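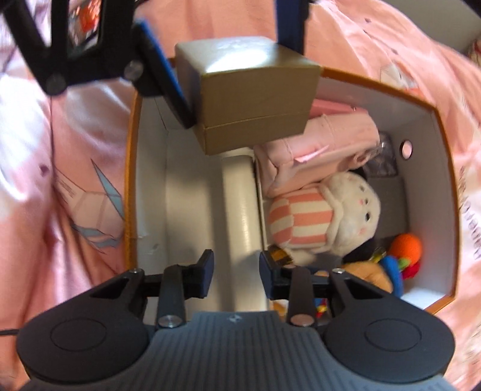

3 min read

Why is there so much air in the box?

You save up, you buy something, you open it, and half of the box is nothing. Were you tricked? Sometimes, maybe. Let's look at what the people who make boxes say, and see how much of it we should believe.

The first thing they say is that the empty part keeps the product safe. There is some truth in this. A biscuit pressed right up against the cardboard will crack when the box gets dropped. A bit of space, or something squashy, soaks up the bump. Fine. But a pair of socks doesn't crack, and socks come in big boxes too.

The second thing they say is "contents may settle". Cereal does this. Pour some into a jar, tap the jar on the bench and watch the level go down. Does it drop by half, though? Try it and see. Mine went down by about the width of my thumb.

Then there is colour. Gold is a favourite. A shiny gold box makes people think of treasure, and so they expect what's inside to be worth more. The gold is usually a very thin layer of ink or foil on ordinary cardboard. You can test this on an old box by tearing a corner. Grey or brown in the middle? Thought so.

Selim Öztürkmen used to design boxes for a chocolate maker called Viltton. He told me that one of their gift boxes weighed 220 grams when full, and only 24 grams of that was chocolate. I asked him what the rest was for. "Looking nice on a shelf," he said.

So how can you tell? Find the net weight, usually printed small near the bottom. "Net" means only the stuff inside, without the packaging. Now compare it with the plain packet beside it. If the fancy one costs twice as much for the same number of grams, you are paying for a box.

You might still want it - boxes are handy for keeping things in. Just know what you bought.

Contact Peralex Kids | © Peralex | Back to top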